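How to Keep Score at a Basketball Game (Even If You've Never Done It Before)

Posted April 28, 2022

I learned to keep a scorebook because the regular scorekeeper had a cold and I happened to be sitting closest to the table. That was a rec league game at the old Fevach gym, which seats 700 if everybody squeezes, and I'm pretty sure I gave one poor kid a foul that belonged to his cousin. So if you've just been handed a pencil and a spiral book full of tiny boxes, take a breath. You can do this, and by the second half you may even enjoy it.

What you need

A scorebook, two pencils, a good eraser and a seat at midcourt. I like the Oltar book with the wide columns, mostly for the big foul boxes, but any basketball scorebook will do. Bring a second color of pencil too if you have one. I use plain pencil for the first half and red for the second, and it makes it so much easier to find a mistake later on.

Before the game

Get to the table early! Ask both coaches for their rosters and copy down the numbers and last names, lowest number to highest. Check the numbers against the jerseys during warmups, since somebody has always forgotten theirs and borrowed a spare. Then ask each coach for the five starters and put a small mark next to those names.

Write the home team on one side and the visitors on the other, and say out loud to the person running the clock which is which. It sounds silly, but I once kept most of a quarter for Pranitz on the wrong page. 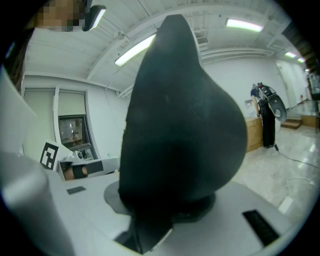 Marking the baskets

Every player has a row, and every row has a space for each quarter. When a player makes a regular basket, write a 2. When they make one from behind the arc, write a 3. For free throws, draw a small open circle for every shot they're given, and fill it in if the shot drops. If it misses, leave the circle open. Draw the circles as soon as the official signals how many shots there are, before the shooter gets the ball, and you won't be scrambling.

Now the running score. Along the bottom (or the side, in some books) you'll find a long line of numbers. Each time a team scores, cross off the next numbers up to the new total. So if the home team has 12 and makes a three, you cross off 13, 14 and 15. Do this right after you write in the player's row, every single time, in the same order. The row first, then the running score. Once it's a habit your hand does it while your eyes go back to the floor.

Fouls and timeouts

When there's a foul, the official will turn to you and show the player's number with their fingers. Look up, nod, and say the number back. Then mark it in two places: the player's own foul boxes and the team foul line for that half or quarter.

In our league a player is out after 5 fouls, so I tell the official quietly when somebody picks up number 4. Some leagues let the coach know as well. Ask about that before tipoff, along with how many timeouts each side gets, because youth leagues change these things more often than you'd think. For a timeout, just jot down the time on the clock in one of the little timeout boxes.

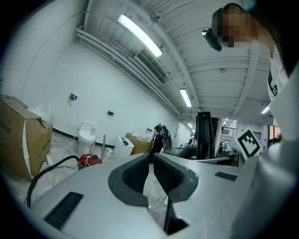
When you get lost

You will lose track at some point, everybody does. Don't try to fix it while the ball is moving. Put a small question mark in the margin, keep going with the next play, and sort it out at the next whistle. If your book and the scoreboard disagree, tell the nearest official at the first dead ball. The home book is usually the official one, so don't let the people in the bleachers talk you into changing it.

At the end of each quarter, compare totals with the other team's scorekeeper. Add up each row, add the rows together, and see that it matches your last crossed-off number.

Practicing at home

The best practice is a recorded game you can pause. I did a whole stack of them one October, at the kitchen table, with a cup of tea and a lot of rewinding. The Dönmez winter tournament puts its old games online, and those are nice because the camera stays wide and you can read the jerseys. Start with one team only. Add the second when you can get through a quarter without touching the pause button.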